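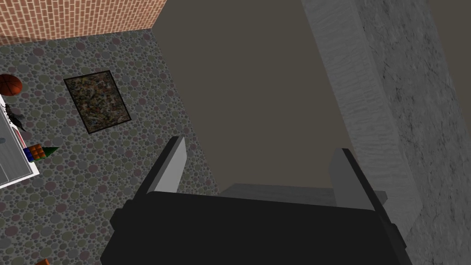 Tirncombe Parish Weather Diaries, transcribed

Version 3

Contents

This repository holds daily weather entries copied from the handwritten diaries kept at Tirncombe and, for a shorter stretch, at Lesbridge. Each entry has a date, a morning temperature, a rainfall reading where one was taken, wind direction, and the diarist's remarks. The text is in English. Spelling in the remarks has been left as written.

Files

entries.csv – one row per day
remarks.txt – remarks only, keyed by entry ID
stations.csv – location and height of each rain gauge
changes.txt – corrections since version 1

Columns in entries.csv

entry_id: a whole number, never reused, even if a row is deleted
date: year, month, day
temp_f: morning temperature in degrees Fahrenheit, as read
rain_in: rainfall in inches, blank if no reading
wind: one of the eight main compass points, or "calm"
station: T for Tirncombe, L for Lesbridge
reader: initials of the person who transcribed the page
flag: see below

Flags

A – number hard to read, best guess given
B – date worked out from the entries on either side
C – remark mentions rain but no reading was taken
D – page damaged

A blank in rain_in does not mean a dry day. Dry days are entered as 0. The Lesbridge diarist often skipped the gauge in January and wrote "frozen" in its place. Those rows are blank and carry flag C if the remark also mentions snow or rain.

How the transcription was done

Telmo Goicoechea and Unai Alcaraz typed the pages from scans, working separately. Where the two copies differed, they went back to the page together. We then drew 1000 rows and checked them against the original books. Errors found in that check are listed in changes.txt. Most were a 3 read as an 8.

Temperatures were read at 9 a.m. at Tirncombe. At Lesbridge the hour is not stated and seems to drift in summer, so the two stations should not be averaged.

Known problems

The Tirncombe gauge was moved 30 feet down the garden partway through the fourth book. Readings before and after the move have not been adjusted.

Book 12 has no wind entries.

Personal names in the remarks have been cut down to initials, except for the diarists themselves.

Loading the data

All files are UTF-8 with comma separators. Read entry_id as text if your software drops leading zeros. Remarks can contain commas and are quoted.

Corrections

Open an issue with the entry ID and what you think the page says. Please send one issue per entry.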